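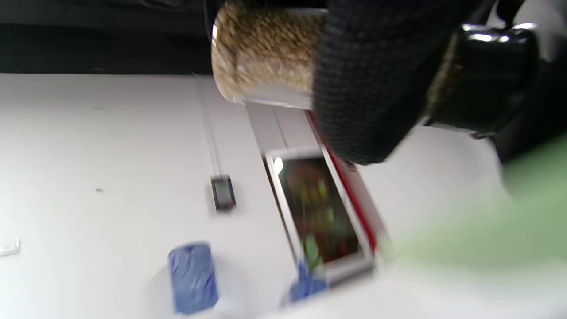 Gilmartin Pantry Association - Minutes
Present: A. Yatsenko (chair), F. Tsolakis, D. Sampaio, L. Hinrichs

1. Minutes of the last meeting
Approved as read. 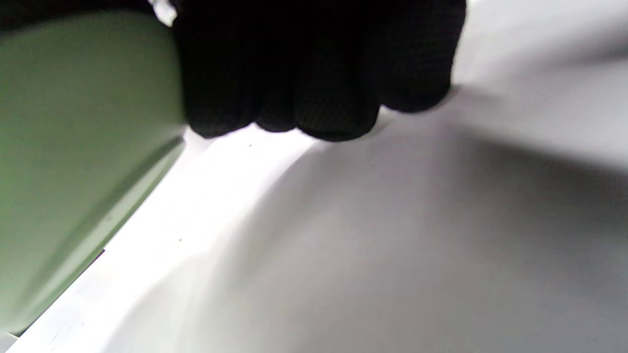

2. Membership
Six applications were accepted. Dues remain at $13.
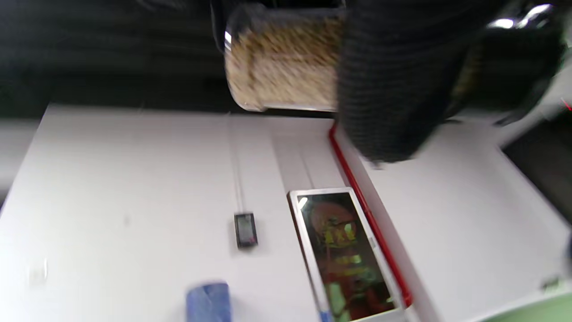

GILMARTIN, August - The chair reported that the hall lease has been renewed for two years. Mr. Sampaio asked that parking be raised with the landlord - agreed.

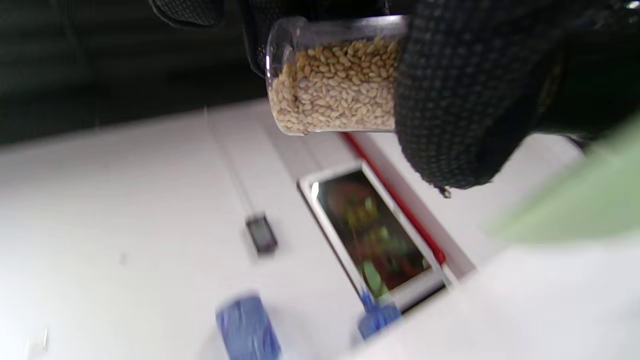
Clear container of pale grain, held in a gloved hand.

Adjourned at 6 p.m.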